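The Ferry to Clornolach

The ferry to Clornolach left at 2 in the afternoon, and by noon she still had not packed. She had two cloths and a pair of shorts to get through, and a bag that was too small.

She started with the big cloth. Her aunt had used it for 58 summers in the house at Skurkumura, over the table, over the couch, once over a broken window. It would not lie flat. Every time she smoothed one side, the other side bunched up.

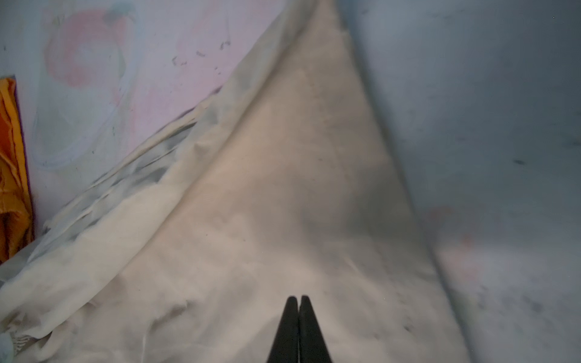 The cream cloth, one side still full of creases.

There was a loose thread near the bottom. She thought about cutting it and left it alone. Her aunt would have pulled it and made things worse.

The shorts were harder. They had been her brother's, bought for 200 in the market at Daher the year he learned to swim. He was a grown man now and had asked for them on the phone, in the middle of talking about something else. She had said she would look.

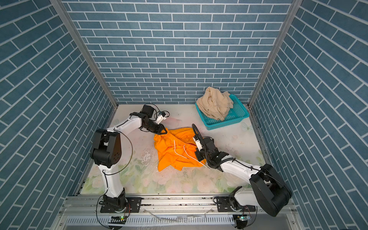

The orange shorts, with the strings out and the basket in the corner.

She meant to fold them in half and then in half again, the way they were both taught. The drawstrings got in the way. She tucked them in – they came out. She thought of him running down to the water with those strings flying, late for lunch.

At half past one she called the ferry office and asked about the evening boat. There was room on it. She put the phone down, took hold of the waistband and started over.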